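Prillero: Fadensegmentierung und Nadelpose für robotisches Nähen

Stand: 1 Dec 2021

Prillero ist unser Werkzeugkasten für die Bildverarbeitung beim Nähen mit robotischen Instrumenten. Er liest synchronisierte Videoströme ein, segmentiert Nahtmaterial und Instrumente, schätzt die Nadelpose und reicht alles als Zeitreihe an die Bewegungsplanung weiter. Angefangen hat das Ganze als kleines Skript, das nur Fäden nachzeichnen sollte, und inzwischen hängt ein kompletter Datensatz dran. Wir freuen uns riesig, dass beides zusammen in einem Repository liegt!

Was drin ist

922 kurze Sequenzen mit je zwei Ansichten: eine handgelenksnahe Kamera (wrist) und eine feste Kamera am Arbeitsbereich (scene)
Masken für Faden, Nadel, Instrument und fertige Stiche
Fäden zusätzlich als Polylinien mit Kreuzungsreihenfolge
Gewichte für das Segmentierungsnetz Rozīte
der Planer-Adapter Cosix (noch experimentell, macht aber jetzt schon Spaß)

751 Sequenzen sind fürs Training vorgesehen, die restlichen 171 bilden den Testteil. Bitte den Testteil nicht zum Abstimmen der Schwellwerte verwenden, auch wenn es verlockend ist.

Ansicht wrist

Die Nadelpose aus der wrist-Ansicht ist der Teil, an dem wir am längsten gebastelt haben.
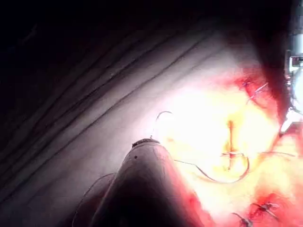

Rozīte arbeitet in zwei Stufen: Zuerst kommt eine grobe Maske für das Instrument, danach sucht ein zweiter Kopf im Umfeld der Spitze nach dünnen, gekrümmten Strukturen. Bei starkem Gegenlicht bleibt von der Nadel oft bloß ein feiner silbriger Bogen übrig, der über der Spitze in die überbelichtete Fläche ragt, während der dunkle Faden rechts davon noch gut zu verfolgen ist. Genau solche Bilder haben wir mit dem Attribut glare versehen. Der Nadelkopf gibt dort neben der Pose eine Unsicherheit aus, und Cosix weitet den Suchbereich entsprechend auf. Fertige Stiche bekommen eine eigene Klasse, damit ihre kurzen Fadenenden nicht als Anfang eines neuen Fadens gelten. Das hat bei uns enorm viel gebracht!

Installation

Python 3.8 oder neuer, eine GPU ist für das Training nötig, zum Ausprobieren reicht die CPU.

git clone, dann im Hauptverzeichnis:

pip install -e .
prillero fetch --split train
prillero run --config configs/rozite_base.yaml

Der erste Aufruf legt einen Cache an und dauert entsprechend. Wer wenig Plattenplatz hat, setzt cache.max_items auf 500; die Voreinstellung ist 700.

Ablauf der Verarbeitung

1. Abgleich. Die Zeitstempel beider Ansichten werden auf einen gemeinsamen Takt gebracht. Fehlende Bilder bleiben als Lücke stehen und werden nicht interpoliert.

2. Segmentierung. Rozīte läuft pro Ansicht getrennt. Die Ergebnisse landen als komprimierte Masken im Unterordner masks.

3. Fadenverfolgung. Aus den Masken werden Mittellinien, aus den Mittellinien ein Graph. An jeder Kreuzung muss entschieden werden, welcher Strang vorne liegt. In der scene-Ansicht wird das richtig knifflig, wenn zwischen den beiden Instrumenten mehrere Fäden hängen und ein schräger vor dem langen, fast senkrechten vorbeiläuft. Kurze abstehende Enden werden als stub geführt und nicht verlängert.

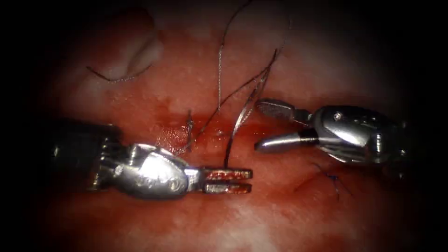
4. Backenstellung. Für jedes Instrument wird der Öffnungswinkel der Backen geschätzt, links und rechts unabhängig voneinander. Spiegelnde Metallflächen sind weiterhin die häufigste Fehlerquelle.

5. Übergabe. Cosix bekommt den Fadengraphen, die Nadelpose und die Backenwinkel und schlägt mögliche Greifpunkte vor. Die Vorschläge sind reine Offline-Ausgaben, es gibt keine Anbindung an eine Echtzeitsteuerung.

Annotation

Die Masken sind mit Fotbridge gezeichnet, unserem Browserwerkzeug für dünne Strukturen. Man klickt entlang des Fadens, das Werkzeug zieht die Linie nach, und mit der Taste K tauscht man an einer Kreuzung vorne und hinten. Ist der Verlauf verdeckt, endet die Polylinie und bekommt das Attribut occluded. Wir raten nie über eine Verdeckung hinweg.

Bekannte Schwächen

Helle Fäden auf hellem Gewebe gehen in der Segmentierung schnell verloren.
Schattenkanten am Instrumentenschaft werden manchmal als Faden erkannt.
Bei stark gefalteten Tüchern im Hintergrund liefert der Nadelkopf gelegentlich Fehlalarme.
Der Export nach COCO kennt keine Kreuzungsreihenfolge, dafür bitte das eigene JSON-Format nehmen.

Nutzung

Code und Daten sind für Forschung und Lehre gedacht, nicht für den klinischen Einsatz. Fehlerberichte sind sehr willkommen, am liebsten mit Sequenznummer, Ansicht und der verwendeten Konfiguration. Der nächste Versionssprung ist für Februar geplant und bringt einen überarbeiteten Graphen-Export mit.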